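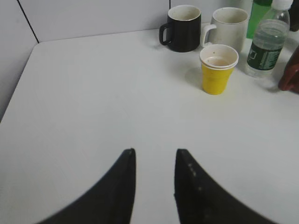 Demonstration collection is the recording of example tasks, performed by a robot under human control, for use in training a learning system. Each recording, called an episode, pairs the views from one or more cameras with the motions of the arm and gripper.

In the Akura collection, begun in March under Rukhsana Rizvi, operators handled mugs, paper cups and bottles on a plain tabletop. The first release held 311 episodes by 6 operators. A further 28 were set aside after review — most for missing camera data — and are listed separately. Aatos Karppinen later added 84 episodes with a revised set of starting positions.

Last updated: 1st September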